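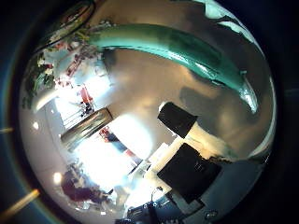

Un guide de bonnes pratiques pour les bras robotisés qui travaillent près du public

Publié le 16 août 2026

L'association Dramulum, qui réunit des ateliers et des laboratoires utilisant des bras robotisés, a publié la première version complète de son guide pour le travail dans des locaux ouverts. Le document s'appelle Covum. Il compte 58 pages et il est destiné aux équipes qui font fonctionner un bras dans une pièce où d'autres personnes circulent, travaillent ou sont assises, sans barrière fixe entre elles et la machine.

Le guide ne remplace pas la réglementation sur les machines, ni l'analyse de risques qui reste obligatoire pour chaque installation. Il propose plutôt une méthode commune pour des situations que les textes généraux décrivent peu : le réglage d'une pince pendant que le bras est sous tension, la présence de visiteurs, le passage des câbles le long des segments, ou encore le changement d'un doigt de préhension au milieu d'une séance.

Covum contient 13 règles. La première demande qu'une seule personne, désignée par son nom avant le début du travail, puisse autoriser la mise en mouvement. Si cette personne quitte la pièce, même pour un court moment, le bras est arrêté et l'autorisation doit être donnée de nouveau. La deuxième règle fixe une distance de 500 millimètres entre les mains de l'opérateur et toute partie mobile pendant un mouvement automatique. Pour une intervention plus proche, le guide demande un arrêt complet et une confirmation à voix haute.

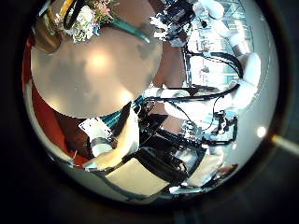 Câbles noirs le long d'un bras blanc, avec des fleurs au bord supérieur de l'image.

Un chapitre entier est consacré aux câbles. Selon les auteurs, c'est le sujet qui a provoqué le plus de discussions. Une boucle trop longue peut accrocher un objet ou un vêtement, une boucle trop courte tire sur le connecteur quand le poignet tourne. Le guide recommande de faire parcourir au bras toute son amplitude à vitesse réduite, une fois par jour d'utilisation, et de regarder chaque boucle aux positions extrêmes. Le résultat est noté dans un registre, y compris quand il n'y a rien à signaler.

« Beaucoup d'équipes font déjà ce contrôle, mais elles le font de mémoire », explique Yareli Cuevas, qui a coordonné la rédaction. « Après trois mois, on ne sait plus qui a regardé quoi. Nous avons voulu une règle simple, que l'on peut suivre aussi un jour où l'on est pressé. » 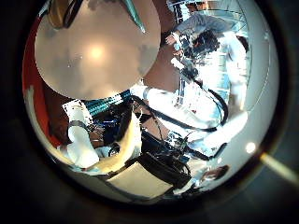

Pour préparer le texte, l'association a étudié 1 727 fiches d'intervention, transmises par ses membres de façon anonyme. La plupart concernent des incidents sans blessure : un objet qui tombe, un capteur débranché, un arrêt déclenché par erreur. Les auteurs ont observé que ces incidents arrivent souvent juste après une intervention manuelle, au moment où l'équipe reprend le travail. C'est pourquoi la règle 9 prévoit une courte vérification avant chaque reprise : outils retirés, mains éloignées, pince bien fixée, zone libre.

L'atelier Zillik, à Arriaga, a appliqué une version provisoire du guide pendant le mois de juillet. Son responsable, Jacinto Villaseñor, se dit satisfait dans l'ensemble, avec une réserve. « La tenue du registre prend du temps, surtout au début. Pour une petite équipe comme la nôtre, il faudrait une feuille plus courte. » L'association répond qu'un modèle simplifié est en préparation et qu'il sera ajouté en annexe.

Un autre point reste ouvert. Certains membres souhaitaient une limite de vitesse unique pour tous les bras légers, d'autres préféraient une valeur calculée selon la charge et la forme de la pince. La version actuelle laisse le choix, à condition que la valeur retenue soit écrite et affichée près du poste.

Le guide peut être demandé gratuitement au secrétariat de Dramulum. Les remarques sur le texte sont acceptées par écrit, avec l'indication de la règle concernée et, si possible, une proposition de nouvelle formulation.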